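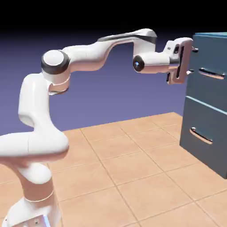 Trivura Releases Controller Comparison Suite for Simulated Arm and Gripper Testing

Drawer, door and pick tasks now share one scoring method; Stosteck and Teuber controllers supported at launch

2025-11-18 – Trivura today released Trivura Bench, a software package that lets engineering teams run the same manipulation task with different arm controllers and grippers and compare the results side by side. The package runs entirely in simulation and is available now to customers in North America and Europe.

Trivura Bench ships with 44 tasks. They include opening and closing cabinet drawers, turning handles, placing parts in fixtures and picking single items from a bin. Each task has a fixed set of starting positions, so that two controllers tested on different days, or by different people, face the same conditions.

The company developed the suite after customers reported that their own comparisons were hard to repeat. A change in the starting pose of the arm or in the friction of a handle could decide which controller came out ahead, and those settings were often missing from the test records. In Trivura Bench, all of them are saved with the results.

Drawer tasks

The drawer group is the largest in the release. It uses cabinet models with bar handles and covers approach, grasp, pull and release. The cabinet can be placed square to the arm or turned at an angle, and the user can choose which drawer is the target. Drawer weight, slide friction and handle friction are set separately.

Every run is scored on four points: whether the drawer reached the target opening, how long the task took, the highest force at the wrist, and how far the gripper slipped along the handle. A run that opens the drawer but goes over the force limit is listed on its own line in the report and does not count as a pass.

Drawers are a useful test for controllers because the handle can move in only one direction once the gripper has closed on it. A controller that holds too stiffly to its planned path will build up side load if the path is slightly off. One that is too soft may stall before the drawer starts to move. Both faults show up clearly in the force record.

Supported controllers and grippers

At launch, Trivura Bench supports the Stosteck position controller and the Stosteck impedance controller, along with the Teuber hybrid force controller. Users can also connect their own controller through a documented interface. The interface accepts joint position, joint velocity or joint torque commands.

Two-finger parallel grippers are supported with adjustable stroke, finger length and pad friction. A gripper can be exchanged without rebuilding the task, and the suite checks the new finger length against the cabinet and fixture models before the first run. If the fingers cannot reach around a handle, the user gets a warning and the run does not start.

Camera placement is included as a test setting. Teams that use vision to find the handle can fix a camera at a point in the workspace or mount it at the wrist, then run the same task with each.

Early use at Solwood

Solwood, which builds automated storage cabinets for laboratories, used a pre-release version to choose a controller for its next product. The company ran 300 trials for each of three controllers on the drawer tasks, using its own slide friction values.

The impedance controller had the lowest peak wrist force in the Solwood trials. The hybrid force controller finished the task faster but needed more tuning before it gave steady results with the heaviest drawer setting. Position control worked well when the cabinet was square to the arm and lost ground when the cabinet was turned. Solwood plans to repeat a smaller set of trials on physical equipment in January and has agreed to let Trivura publish both sets of numbers together.

Trivura notes that simulated results depend on the friction and contact values supplied by the user. The suite is meant to narrow the choice of controllers and grippers before hardware testing – it does not replace that testing. A guide to measuring slide and handle friction with a hand-held force gauge is included in the documentation.

Pricing and availability

Trivura Bench is sold as an annual license at $2495 per workstation. Accredited schools and universities may request a teaching license at no charge. A trial version with 15 of the tasks, including four from the drawer group, can be downloaded from the Trivura customer site and does not expire.

The software runs on Windows and Linux. A dedicated graphics card is recommended for tasks that use camera input but is not required for the others.

About Trivura

Trivura develops simulation and test software for companies that build or use robotic arms. Its products are used in laboratory automation, light assembly and warehouse equipment design.

Press contact

Trivura Media Office
Review licenses and the full task list are available to trade publications on request.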